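Maëlys Guillot has spent 14 years writing test rules for robot arms, the last few at Delthorpe. Her latest set, dated Jan 5, 2026, covers work that is tried in simulation before it reaches a real cell.

"People send me a success rate and stop there," she says. "I want the start positions and every failed run."

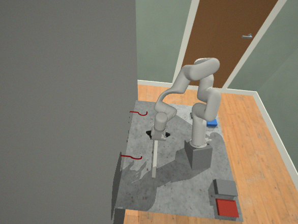

Clearance is the rule she gets asked about most. Guillot wants a stated minimum distance between the gripper and anything fixed, and she wants it checked in the simulator first. A big flat panel standing right beside the arm, with hooks sticking out toward the gripper, has to be in the model at its true size – "hooks included," she says.

Presel, a supplier, ran 149 trials under the draft and asked for a looser limit. She said no. The rules go to review in April.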